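Kartha Tableware Wording List

A word list for people who write catalogue entries for second-hand plates, bowls and serving dishes. Put together by Abdelkrim Chraibi from the stock books of two shops, Zastov and Girex. Last changed August 8, 2021.

Contents

What is in it
File layout
Fields
How the entries were made
Known problems
Use and credit
Changes

What is in it

The list holds 1000 short entries. Each entry is one phrase that a seller used for a piece of tableware, the plain term we suggest in its place, and a note on when the two differ. It covers shape, rim, glaze, foot, wear and repair. It does not cover makers' marks, dates or prices. There are good books for marks already and prices go out of date too fast to be worth keeping here.

Most phrases are in British English. A few came from labels in other languages and were translated by hand. Those have "tr" in the source field.

Terms for the rim cause the most trouble. Sellers write "edged", "lined", "banded", "trimmed" and "bordered" for the same thing. In this list "rim line" means a thin line of colour at the very edge, and "band" means anything wider, or anything that sits further in on the face.

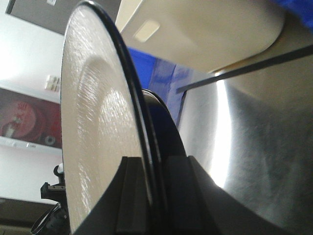 Off-white plate with a thin black rim, entered as "rim line, black".

"Off-white" is used as a single term. The stock books had cream, ivory, eggshell, bone and natural, and the two shops did not agree on which was which. The original word is kept in the phrase field if you want to split them again.

File layout

There are 3 files.

terms.csv is the main list, one entry per row.
groups.csv gives the 7 groups the terms are sorted into, with a short explanation of each.
dropped.csv has phrases that were taken out, with the reason.

All files are UTF-8 with commas between the fields and a header row. Phrases that contain a comma are in double quotes. Line ends are the Unix kind. Some older spreadsheet programs will open the file with odd characters where the accents should be, so pick the encoding by hand when you import it.

Fields

id: a number, never used twice. Gaps are from dropped entries.
phrase: the words as the seller wrote them, spelling mistakes included.
term: the suggested plain term.
group: shape, rim, glaze, foot, wear, repair or other.
source: Z for Zastov, G for Girex. "tr" is added for translated phrases.
note: free text, often empty.

The note field is not tidy. Some notes are full sentences and some are a single word. If a note ends in a question mark it means the piece was no longer in stock and the meaning had to be guessed from the phrase alone.

How the entries were made

The stock books were typed up first, with nothing corrected. Phrases that were the same apart from capitals or spaces were joined. Then each phrase was given a term by one reader and checked by a second. Where the readers did not agree, the first reader's choice stands and the note says "split".

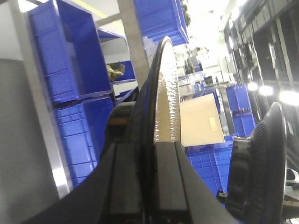 The second reading was done in November, in one go, and the wear group suffered for it. "Crazed", "crackled" and "hairlines" were being used loosely by both shops. Crazing is in the glaze only. A hairline goes into the body. A crackle is meant to be there. Please go by those three meanings if you send in new entries.

"Coupe" was another one. Some sellers use it for any plate without a raised rim, others only for a plate that curves up gently all the way out. The list follows the second use and puts the rest under "flat, rimless".

Known problems

Girex sold far more dinner plates than anything else, so bowls and jugs are thin.
The foot group is short. Few sellers turn a plate over when they write the label.
Entries marked "side plate" and "tea plate" overlap and have not been sorted out.
"Charger" is used for serving dishes in a number of Zastov phrases. These were left as they are.
There are no sizes. The books mixed inches and centimetres and often gave neither.

Use and credit

You may use the list for any purpose, including in a shop. Please say that it came from the Kartha list and give the version number. The shops' names should not be used to suggest that they vouch for your descriptions.

Corrections are welcome. Send the id, the field and the new text. For new phrases, give the wording exactly as you found it and say what the piece was.

Changes

Version 2: added the repair group, which had been part of wear. Moved "riveted" and "stapled" into it. Added dropped.csv. Fixed accents in the translated phrases.
Version 1: first list, made for the Roltden sale catalogue.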